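Teaching a Robot Arm to Put Things Away: An Interview with Chukwuemeka Iyamu

The Ilonura project set out to answer a narrow question: whether a robot arm can learn to clear a kitchen table from a small number of human demonstrations. The work is led by Chukwuemeka Iyamu at the Kinyua laboratory, which released the first results on April 27, 2026.

Mr. Iyamu explained that the method, called Cemeck, divides each demonstration into short segments. The arm learns the segments separately and is then trained to join them in a new order. "A person clearing a table does not follow a fixed list," he said. "We wanted the training to reflect that. The order of the objects changes from one trial to the next, and so does their position."

The team recorded 200 demonstrations, each guided by a human operator. Objects were chosen for their differences in shape and behaviour. A bottle lying on its side on a plate calls for a different grasp than a small round object in a bowl, and a shallow dish must be approached at its rim. "The bottle gave us the most trouble," Mr. Iyamu said. "It can roll when the fingers close, and the plate may move with it."
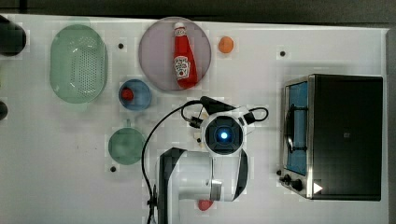

Results and limits

In the final round of testing, the arm completed 95 per cent of single-object moves. Performance was lower when one object rested on another, and Mr. Iyamu was careful not to overstate the finding. "These are tests on one table, under steady light, with objects the arm has met before," he said. "We make no claim about a home kitchen."

An earlier method, Atex, trained on whole demonstrations from start to finish. According to Mr. Iyamu, it often failed to recover after a missed grasp. Under Cemeck, the arm may return to the start of a segment and try again, up to a limit of two attempts.

The laboratory will next examine 12 objects that were left out of training. "I would like to see how it fails," Mr. Iyamu said. "The recordings of failed grasps will be released along with the others, labelled in the same way."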